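Savutow 实验室招募遥操作示教员（兼职，招 8 人）

发布日期：2020年2月17日

先说清楚，我们不太信“机器人看几遍就会”这种话。到目前为止手里攒了1,069条示教记录，回头一查，相当一部分不能用：操作的人犹豫、手抖、夹空了又装作没夹空。所以这次招人，要的是手稳、肯承认自己做坏了的人。有没有机器人背景无所谓，写过多少论文也无所谓。

工作内容：坐在主臂前，用两只手带动从臂，在工作台里完成整理类任务，每条做完自己打标签（成功、失败、说不准）。“说不准”可以选，我们宁可你多选。
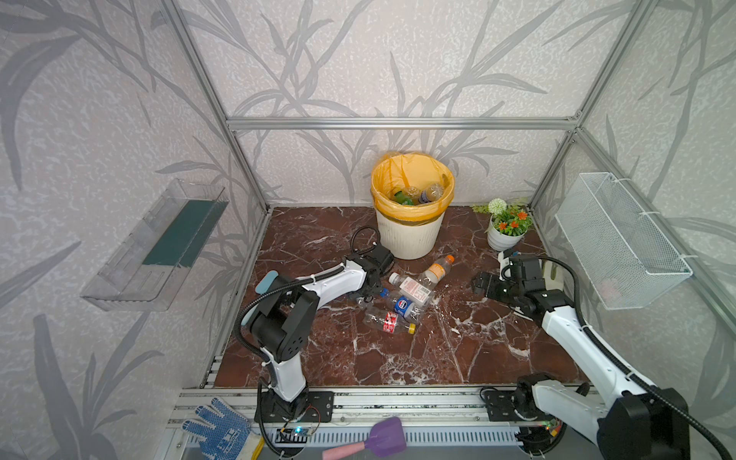
双臂任务的难处在分工。软件组总觉得两只手可以各干各的，我们试下来，新手多半一只手忙，另一只手悬着不知道该放哪儿。拿捡瓶子这一项来说，四个空塑料瓶在地板上叠成一堆，有橙盖的，有黄盖的，先夹哪个、从哪头夹，每个人的做法都不一样。垃圾桶靠着后墙，旁边还有一盆假花，碰倒了这条就作废。我们不规定标准动作，但同一个人前后得大体一致，否则训练出来的策略四不像。Saka 那套自动筛选工具我们也在用，目前看不能代替人工复核，别指望它替你兜底。

要求：
年满22周岁，双手活动正常，能连续坐着操作
每周至少来2次，每次最多做3小时，中间必须休息
看得懂中文操作说明，标签按实际情况填
做过 Gastdale 外包标注的请注明，那边的习惯要改

报酬按到场时间算，不按条数。按条数算的办法去年10月试过，数量上去了，数据没法看，以后不会再用。

报名请发一段自我介绍到招募邮箱，标题写“示教员＋姓名”，不用附证书。通过初选的来现场试做半天，试做照付报酬。试做数据归入 Jabłońska 项目，介意的请提前说明。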